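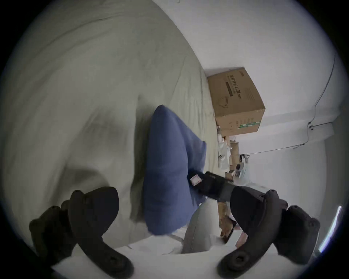 Blue cloth on the bed, with the green bedding underneath.

How to fold shirts on the bed

Folding on the bed is easier on the back than leaning over a low table, and most people have more bed than table. The method below is the one I use for cotton shirts and tops, and it works for long or short sleeves. I wrote it up after moving to the flat in Tratley, where the bed is the only flat surface big enough for the job.

What you need

A made bed, or at least one with the bottom sheet on. A clear wall behind it helps, as things can't slide off the far side. You don't need a folding board. I had a Bendex one for a while and gave it away.

Getting the bed ready

Push the duvet and pillows up to one end. Run your forearm over the sheet to take out the worst of the creases. It doesn't have to be perfect. Small wrinkles in the sheet won't mark a dry shirt, but a big ridge will push up through the fabric and throw your fold lines off.

Fold across the width of the bed if you can, standing at the long side. You want at least 40 cm of clear sheet on either side of the shirt.

Laying the shirt out

1. Do up the top button and one in the middle. Leave the rest.
2. Hold the shirt by the shoulders and give it one firm shake.
3. Lay it face down with the collar away from you.
4. Pull the hem towards you gently until the back is flat, then smooth from the middle out to the sides with the palm of your hand. 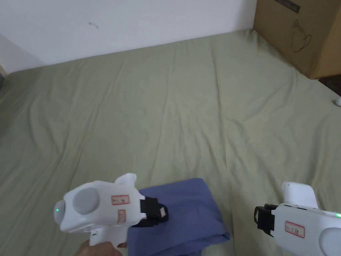 Check the side seams before you go any further. If one has rolled under, the finished fold will be thicker on that side and the pile will lean. Lift the edge, pull the seam straight and put it down again.

Folding

5. Fold one side in so that the edge reaches the middle of the back. The sleeve will now lie across the shirt.
6. Turn the sleeve down so it runs straight towards the hem. A short sleeve can be folded back on itself.
7. Do the same with the other side.
8. Bring the hem up 9 cm and press it with the side of your hand.
9. Fold the bottom half up to the collar and turn the whole thing over.

For a narrow drawer, fold the body in thirds at step nine. My Onmont chest has shallow drawers and thirds fit better in those.

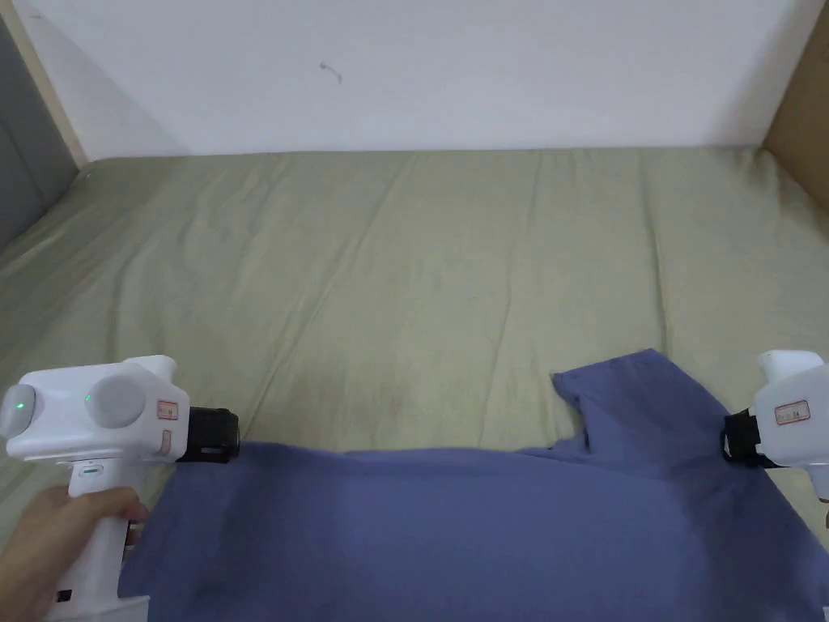
Soft cotton moves about more than a stiff shirt. If the shoulders bunch up, keep one hand flat on the collar while the other brings the side in. Don't tug at the sleeve to straighten it, as this drags the whole back out of line and you will have to start again.

Stacking

Put the folded shirts with the collars at alternate ends, and stop at seven to a pile. Any higher and the bottom one picks up creases. Let shirts cool after ironing before you stack them.

Comments

Alternate ends is a good tip, my piles always fall over.

Does this work for polo shirts? The collar on mine goes flat.

Reply: Yes, but turn the collar up before step five and put it down again at the end.

I do mine on the ironing board but it is too narrow for the sleeves. Will try the bed.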